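Subject: Re: [killura-users] Push planner keeps choosing blocked contacts

On the list in September, someone at Lekach wrote:

> We run the Killura push planner on a table with small plastic
> blocks and a single finger. When two blocks are close together it
> keeps picking a contact point on the side where the neighbor is.
> The finger comes down, the approach check fails, and the planner
> asks for the same contact again. The log shows 77 rejected
> approaches before the episode timed out. Is this a perception
> problem or a planner problem? Pose error looks fine to us. We are
> on the default config apart from the table height.

It's the planner, or more exactly the order in which it does things. The default config scores contact points on the block outline first and checks finger clearance afterward. A rejected contact goes back in the pool with the same score, so it wins again on the next round.

Two changes fixed it for us at Braten.

First, set reject_memory to 5. The planner then leaves a failed contact out for the next five rounds. It is off by default, left over from the Sadowski port, where the blocks were always far apart.

Second, move the clearance check ahead of scoring. In the pipeline file, put clearance_filter above contact_score. The filter wants the finger radius in millimeters and the older docs say meters, so check that before you run anything. With the wrong unit every contact passes and you are back where you started.

I replayed 2,899 logged pushes with both changes in. Blocked contacts went down to 155, and most of those were star shapes with a neighbor close to one of the notches. The outline simplifier rounds the notches off, so the planner thinks there is a flat face to push on. Turn simplify_outline off for stars and leave it on for cylinders and hexagons. Planning time goes up a little with it off, but we haven't had to change the control rate.

Our test layout has red and green stars and cylinders near each other, a yellow hexagon, and a blue triangle out on its own.
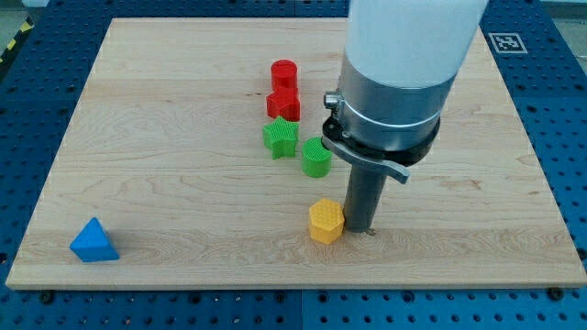 Does the clearance filter need a new table calibration? The filter works in the same table coordinates as the planner, so the calibration you have now will do.

If you still see repeats after this, please post the contact log with verbose scoring on. The short log leaves out the candidate list, and I can't tell from it whether the filter ran at all. The pipeline file would help too, as plain text in the message. The list server strips attachments.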